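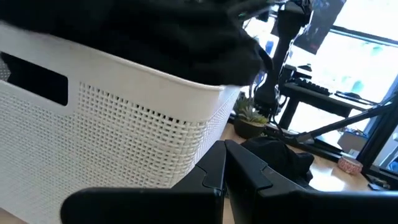
Wubit Wako wrote:
I'd fold them, personally. Black things show every crease once they've sat in a heap, and you'll be ironing the lot by the end of the week. Lattice baskets are lovely for letting air through but they do nothing for creases!

tinpeg wrote:
Fold what though? We don't know what's in it yet. If it's T-shirts, yes. If it's gym stuff it really doesn't care.

marrowfat_jo (thread starter) wrote:
Sorry, should have said more than "basket sorting, help". It's nearly all black tops and leggings, plus a couple of thin cardigans. I've gone over to wearing black for work and I love it, getting dressed takes me no time at all – but sorting it is a nightmare because everything looks like everything else. I tip the basket out on the table by the window where the light's good and even then I pick up the same top three times thinking it's a new one.

The basket is the white plastic sort with the little square holes. Holds loads. I've got it on the table next to my succulent and I'm very fond of the pair of them.

What I'm after is a way of sorting black from black that doesn't eat my whole evening.

Wubit Wako wrote:
Oh I can help with this, I had 12 years of black uniform! Coloured thread. One tiny stitch inside the back of the neck or the waistband. I did green for everyday, red for smart, yellow for "has gone a bit grey, wear for painting". You flip the collar, see the stitch, drop it in the right pile. So quick once you've done it, and sewing them in is a nice job for a rainy afternoon.

oldquay wrote:
Sewing a stitch into every top is more work than the sorting. Go by feel. Shut your eyes and you can tell a legging from a cardigan straight off.

tinpeg wrote:
You can tell a legging from a cardigan with your eyes OPEN, oldquay. It's the five identical tops that are the trouble.

oldquay wrote:
If they're identical why do they need telling apart?

marrowfat_jo wrote:
Ha, fair. They're nearly identical. Two are long in the body and one has a neckline I can't wear under anything. I do like the thread idea. I've got a tin full of odds and ends from when I did cross stitch.

Akihiko Iwasaki wrote:
Daylight is a good start, and a pale surface under the clothes makes a huge difference too. I use an old cream pillowcase opened out flat. On a wooden table the edges of black fabric sort of sink into each other, on cream you can see every hem. I was so pleased when I found this out that I rang my sister.

I also disagree with the folding first. Sort the whole basket into heaps, then fold each heap. If you fold as you go you keep changing job and it takes twice as long.

Wubit Wako wrote:
Can't agree, Akihiko! Fold as you go and you only touch each thing once. Heaps turn into one big heap the minute you need the table for tea.

Akihiko Iwasaki wrote:
I timed it. 9 minutes for a full basket with heaps first. I'll try your way in the week and report back.

tinpeg wrote:
While we're on baskets, does anyone still have one of the Prumero ones with the flat rim? I carried mine down to the line in Niltville for years, and the handle only went last summer. I've got a Rasus now and it's fine, but it's deeper, so whatever I want is at the bottom.

oldquay wrote:
Deep baskets are for towels. Shallow for clothes. I'll die on that hill.

marrowfat_jo wrote:
Mine always ends up piled over the top so I suppose depth never comes into it, I just work down from the summit.

Right, update. I did the stitches last night with the radio on, green for long body, white for normal, orange for the awkward neckline. 10 tops done and the leggings can wait. Then I tried Akihiko's pale cloth with a tea towel, which was too small, so I got a sheet out. SO much better. I could see a hem I'd been meaning to mend for months.

Still folding at the end, sorry Wubit.

Wubit Wako wrote:
I'll forgive you for the orange thread. Keep the stitches loose or they'll pucker on a stretchy top.

Akihiko Iwasaki wrote:
Tried folding as I went. 12 minutes, though the phone rang in the middle, so I'll allow a rematch.

oldquay wrote:
Or buy one grey top.

marrowfat_jo wrote:
Never! Does anyone know if cotton thread will fade in a dark wash, or should I have used polyester?

tinpeg wrote:
Polyester holds its colour better. I'd leave the cotton ones in and see how they look in June.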